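Looking After the Old Landline: Cleaning, Cords and Keeping It Where You Can Hear It

Posted in Around the House | Tips by Carys Mathias

We have kept our landline. My daughter Lowri thinks this is very funny, but the cell signal in our kitchen comes and goes with the weather, and when the power went out for most of a night last September it was the plain old corded phone that let me call my neighbor Eluned and see whether she had candles. So it stays, and if it stays it has to be looked after, and I've picked up a fair few habits over the years that I thought I'd write down (several of you asked after my piece on cleaning light switches, and this is a sort of cousin to it).

Giving it a proper clean

A phone gets held against faces and handled with buttery fingers, and then most of us run a duster over the top of it twice a year and call it done. Mine gets a real clean once a month, and more often when there's a cold going through the house.

Unplug the phone cord from the wall first. If your phone also has a power adapter, unplug that too. Then take a soft cloth, an old T-shirt is lovely for this, wring it out in warm water with one small drop of dish soap, and wring it again until you can't squeeze anything more out of it. You want it barely damp. Wipe the handset from end to end, then the cradle where it sits, then the base. Follow with a dry cloth straight away so nothing has time to creep into the holes of the mouthpiece.

For the earpiece and mouthpiece I use a dry, soft toothbrush, holding the handset upside down over the sink so whatever comes out falls away and doesn't go further in. Don't poke the holes with a pin! I did that once as a young woman and the phone buzzed ever after.

Between the buttons

Crumbs go down between the buttons and so does that gray felty dust that seems to be made of nothing at all. Start with the dry toothbrush, going up and down and then side to side. If there's sticky stuff left, dip a cotton swab in rubbing alcohol, press it against the rim of the bottle so it isn't dripping, and run it around each button in turn. You'll go through more swabs than you expect.

Go gently if the numbers are printed on the surface, as alcohol can lift the ink on some phones. Try the pound key first. You won't miss it much if it goes faint.

Yellowed plastic

I wish I had better news on this one. Pale plastic yellows with age and sunlight, and a good deal of what looks like dirt on an older phone is the plastic itself having turned. What you can shift is the film on top. A paste of baking soda and water, the thickness of toothpaste, rubbed on with a fingertip and wiped off with a damp cloth, took a whole layer of kitchen grease off ours. Keep it well away from the holes and the buttons, and don't scrub shiny plastic hard or you'll dull it.

I've read all about the peroxide creams people use on old computers. Ieuan James down the road tried it on a clock radio and ended up with something striped like a cat, so I'll leave that to braver souls.

The coiled cord

Now, the cord! This is the part I get asked about most. There are three things that go wrong with it: it gets grubby, it gets tangled, and it gets those horrid places where the coil flips and runs backward.

For the grubbiness, unclip the cord at both ends (there's a little tab to squeeze) and lay it on a towel. Dampen a cloth with the same weak soapy water, wrap it around the cord at one end, and pull the cord slowly through your closed hand, letting it stretch a bit so the cloth gets inside the coils. Keep the two plastic clips dry. Do it twice, then once more with a clean damp cloth, and leave it on the towel overnight before you clip it back.

For the tangles, hold the cord up near the phone end and let the handset dangle. It will spin like a top and sort most of itself out. Mind the furniture while it does.

The backward places take more patience. Find the spot where the coil changes direction and work it along with your thumbs, turn by turn, toward whichever end is nearer, until it drops off the end by the clip. Mine had two of them and I did it while listening to a play on the radio. My friend Hyun-seo Baek winds hers around a pencil to coax the shape back, leaves it for a couple of days, and swears by it. I've had middling results with the pencil, but it does no harm.

If the cord crackles when you wiggle it, don't waste your evening. Replacement cords are cheap and most corded phones take the same kind of clip. Hold the new one next to the old one before you throw anything out.

Where to put it

A phone wants a flat, steady spot out of direct sun and away from the steam of the kettle. Ours spent years on the windowsill, which was daft of me, and it's the reason one side is the color of custard. If yours slides about when you pick up the handset, wipe the little rubber feet with a damp cloth, and if the feet have gone, stick on a set of those felt or rubber dots made for cabinet doors.

Leave enough slack in the cord that you can sit down and talk without dragging the base along after you, but don't let it hang where a child or a dog can hook it. And keep a pad and a pencil there. A pencil always works, and pens by the telephone never do.

One last small job, and it takes a minute. Write the numbers you'd want in a hurry on a card in big dark letters and tape it to the wall at eye level. I redo mine whenever somebody moves, and Lowri has checked my sevens, because last time she called the plumber and got a very patient man at a tire shop.
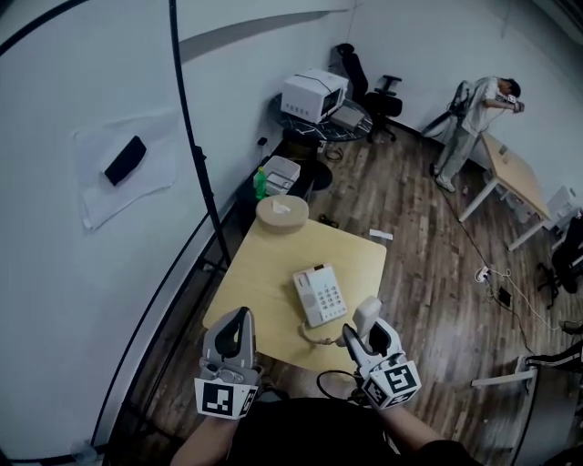
Next time I'll be getting on to lampshades, the pleated kind especially, so if you have a good way of getting dust out of the folds, do leave me a note before I take the vacuum brush to my mother's.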